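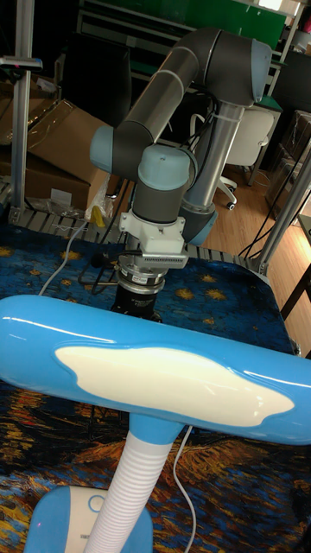 Care of Children's Desk Lamps
Ristholm Household Advice, Sheet 77

A desk lamp in daily use by a child gathers dust, fingerprints and traces of glue. The following guidance applies to plastic lamps with a flexible neck.

Before cleaning

Switch the lamp off, unplug it and let it cool for 10 minutes. Clear pencils and paper from the table. A printed tablecloth may remain in place if it lies flat under the base.

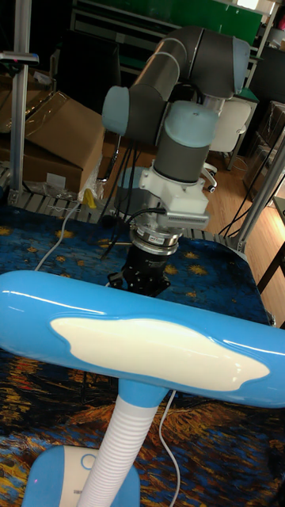 Glossy plastic shows scratches readily. Use a soft cloth, slightly damp, and wipe along the length of the lamp head. Raised or wavy edges on a decorative panel may be cleaned with a dry cotton swab. Scouring powder and window spray are not recommended.

A ribbed gooseneck holds dust between its ridges. Brush it from the collar downward with a clean, dry paintbrush, and support the head with the other hand.
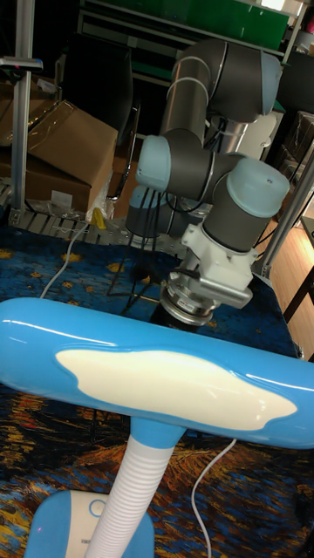

Kestora wrote to us that an old toothbrush had served well on the ridges for years, provided it was never dipped in water first. We have no objection to this method. The bristles should be soft.

The base and cord

Steady the base with one hand when bending the neck or pressing the button. Wipe around the button with a cloth that has been wrung out thoroughly.

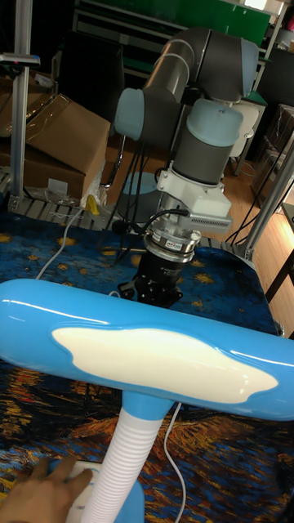
Lead the cord toward the back of the table, clear of the child's elbows, and do not run it beneath the cloth. A cord that is cracked or stiff should be taken out of use at once. Plug the lamp in again only when all parts are fully dry.

Related sheets: Washing Printed Tablecloths; Storing Crayons and Paints.

Sheet revised 14/12/2024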